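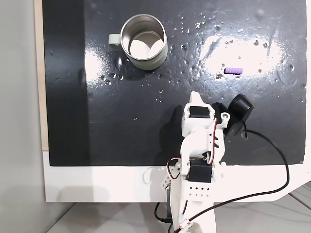
Steel mug with a sage green handle, seen from above.

Open day at the Bevan coating works, Ternedthorpe

Bevan opens its works to the public once a year, in January, when the order book is at its thinnest. I took the 251 bus from the station, which stops by the gate, and was inside by ten. Entry is free but you have to put your name down beforehand. Safety shoes are lent out at the door in whole sizes only, so take thick socks if you are between sizes.

The firm does powder coating for other companies. Most of it is garden furniture, railings and bicycle racks, with a smaller side in kitchen goods and lamp bases. Our guide was Tomos Parry, who runs the second shift. He kept to the order the work goes in, from the delivery bay to packing, and it made the tour easy to follow.

Everything that comes in has to be cleaned first. The parts go on hooks and travel through a tunnel where they are washed, rinsed and dried. You can't see much of this from outside apart from the steam, and the noise makes it hard to hear questions. After that they pass a table where two people check for oil, weld spatter and sharp edges. Parry said more jobs are held up here than anywhere else in the building, usually by welds that nobody has ground down. 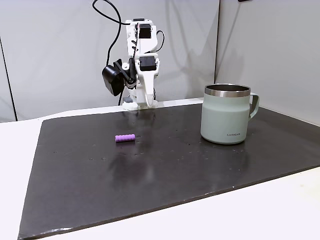 White arm on its base plate at the far edge of the black mat.

The spray booths come next. The powder is dry and very fine, and it is given an electrical charge so that it clings to the earthed metal. What misses is sucked away and used again, as long as the booth is staying on the same colour. Changing colour means cleaning down the whole booth, so small jobs are saved up and done together, pale shades first and dark ones last. We stood behind glass while a batch of railings went through in a dark blue.

The oven is at the far end of the hall and you feel it well before you get there. Parts go through slowly on the overhead line and come out with the finish melted and set. They then hang in a long loop by the windows to cool. Last year's biggest single order was 1,956 chair frames for a hotel group, and the loop was full of them for most of a fortnight.

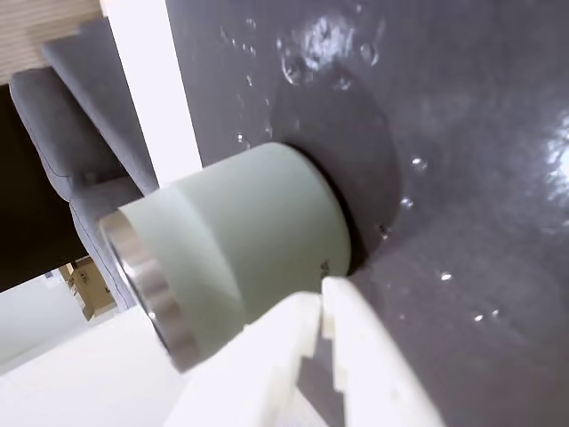 Colour was the part I had come for, as we have a set of iron gates at home that need doing. The sample rack at Bevan holds 97 standard shades, each in gloss, satin and matt, and anything else can be matched for a fee. I had been set on black. After a while at the rack I was leaning towards the kind of pale sage green on the cylinder in the photograph, smooth and without any shine, which sits very well beside a polished silver rim. Gloss looks smart on a small sample but shows every ripple in old ironwork. Matt hides more — though it is harder to wipe clean, and Parry advised satin for anything near a road.

Lunch was soup and a roll in the canteen, paid for in cash. There were a few tables of leaflets, including one from Fellar, who supply the hooks and racking, and one from Jaso, who take away the spent powder. The Jaso leaflet was the more useful of the two, with a clear page on what can and can't go in a household skip. 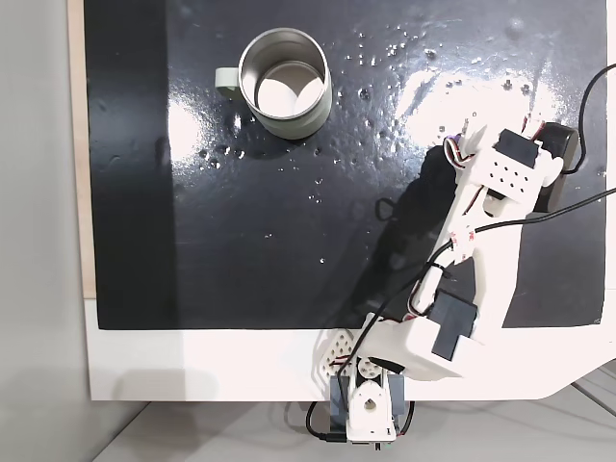
The white arm reaching towards the mug on the black worktop.

The afternoon was given over to questions and prices. For gates, Bevan will strip the old paint, blast, prime and coat, and the quote depends on size and on how much rust they find. Hinges should come off before delivery. They do not collect from private addresses, so you need a van or a friend with a trailer. The usual wait is 3 weeks, longer in spring.

The tour involves a lot of standing, and there is one flight of metal stairs up to the viewing platform by the oven. A lift is available if you ask at the desk. Parking is on the verge opposite the gate and was full when I arrived. The last bus back to the station leaves at ten past five.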